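Manipulation group – project meeting
11 June 2025
Chair and notes: Kulsoom Mirani

1. Notes from last time
Accepted with one correction: the Unmont baseline was trained on 400 episodes, and the earlier notes had the wrong number.

2. Cloth task, two-arm results
The Cluda policy has now been run against the Unmont baseline on the full evaluation set, 596 trials each, same start poses and same list of garments. Cluda failed to finish 41 trials. Baseline failures are higher but the log has not been cleaned yet, so no figure goes in the notes until it has. Most Cluda failures come at the second grasp. The first arm takes hold, the other closes on a fold that is too thin, and the cloth slips when the arms move apart.

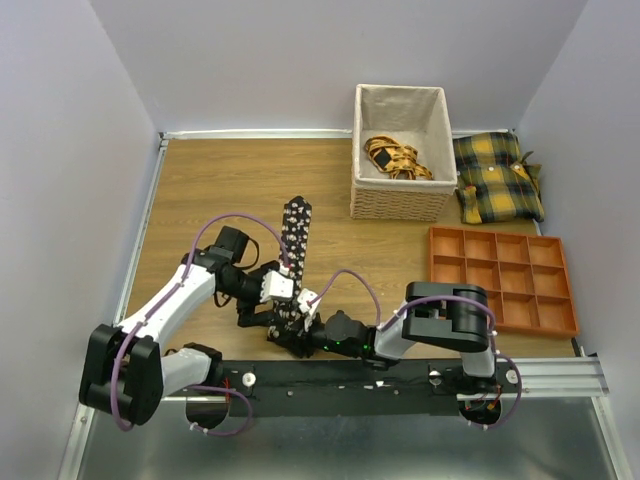

Discussion of the second grasp took up most of the meeting. The policy picks its second grasp point from the cloth outline at the moment the first gripper closes, and it does not look again. Thin prints and small items suffer most. With both grippers on the navy floral piece, the lower part is still bunched near the middle of the table, and an outline taken at that stage says little about where the edges are. Proposal: add a second look after the first lift and choose the grasp point then. This costs 2 seconds per trial. Agreed to try it on the small garments before changing anything else.

Also raised – whether the plaid flannel shirt should count as a small garment. It should not. Shirts with collars stay in their own group for reporting.

3. Labeling
Mocanu labels are complete for the grasp stage. The release stage is only partly done, and two labelers disagree on what counts as a drop. Kulsoom will write a one-paragraph rule and send it out.

4. Write-up
Methods section is in draft. Results will wait for the second-look runs. Anenier comparison moved to the appendix. Aim is a full draft in August.

5. Actions
KM: labeling rule; clean the baseline log.
All: comments on the methods draft before the next meeting.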